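Unit 3: Porous and Cellular Materials
Course handout, Materials in the Home
Instructor: Leonie Hapeta

3.1 Terms

A cellular material is a solid broken up by empty space. The share of the total volume taken up by empty space is the porosity, written as a fraction between 0 and 1. Relative density is the density of the whole piece divided by the density of the solid it is made from. The two add up to 1 if the weight of the air is ignored.

In a closed-cell material each space is sealed off from the next. In an open-cell material the spaces connect, and a liquid can pass through. Many foams are a mix of both.

Nets and meshes are treated separately in this course. Their openings are set by the knit or weave, and the bulk comes from folding or gathering the sheet. Most of the empty space in a gathered net lies between the layers - the thickness of the strand matters less than how tightly the layers are packed.

3.2 Holding water

Water stays in a small opening through surface tension. For a round tube that water wets fully, the height of rise is

h = 2s / (d g r)

where s is surface tension, d is the density of the liquid, g is gravity and r is the radius of the tube. Halving r doubles h. A fine foam therefore holds water against gravity better than a coarse one of equal porosity, and a coarse net drains quickly.

Soap lowers s. It also helps water wet plastics that would otherwise shed it, so the two effects must be kept apart when results are compared.

3.3 Worked problem

A block has a volume of 4,000 cubic centimeters. When fully soaked it takes up 3,516 cubic centimeters of water. Assume no swelling and no sealed cells.

Porosity = 3,516 / 4,000 = 0.879
Relative density = 1 - 0.879 = 0.121

If some cells are sealed, the soak test gives only the open porosity, and the true porosity is higher. Swelling adds an error of its own. Measure the block before and after soaking.

3.4 Reading and homework

Read the Merrick notes on drainage, sections 2 and 3. The Rira tables give surface tension for plain and soapy water. Use the values for room temperature.

Homework is due 04/12/2021. Show units on every line. Answers without units will be returned unmarked.
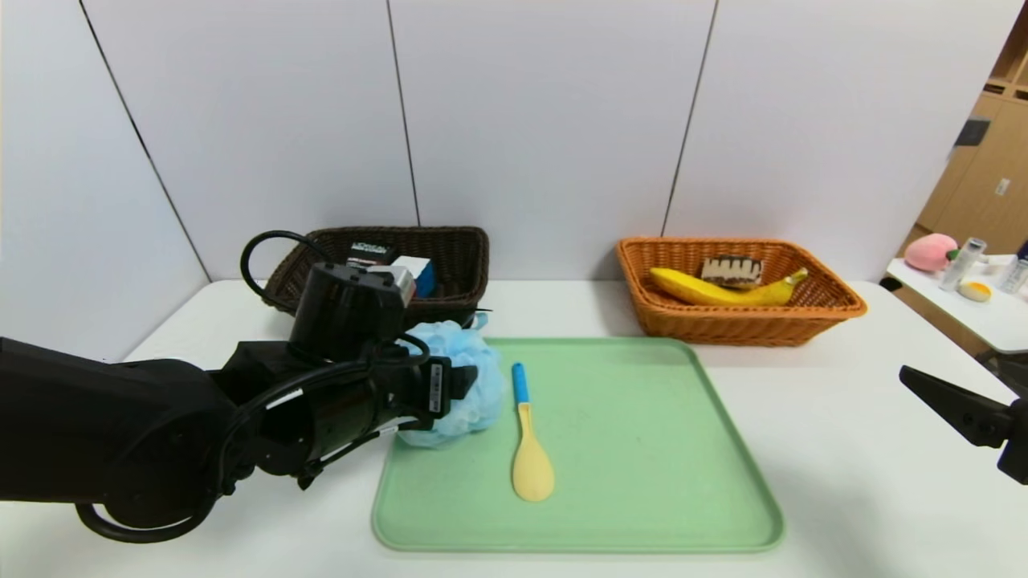 Unit 4 covers drying. Bring the graph of weight against time from the lab - both curves on one set of axes, with time in minutes.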